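When Elibariki Chege opens the door on a Sunday afternoon, the table is already laid, though there's no food on it. He does his sorting there, on a pink tablecloth he has had since his first apartment in Bitdale, and he waves me to a chair before I've got my coat off.

"You can't do small things on a shiny table," he tells me. "They skate off, and then you're under the radiator with a flashlight!"

Toy trains are what people mostly bring him, a lot of them handed down from somebody's grandfather. He looks at the wheels before anything else, and he likes to let an engine lie on its side while he thinks (and while he pours more coffee, which happens often). His friend Obadia Langat once gave him a proper workbench. It holds houseplants now.

"Obadia asks about it every August," he says, laughing. "I tell him the ferns are very happy."

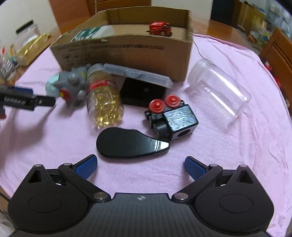 The black engine with its red wheels up, on the pink tablecloth.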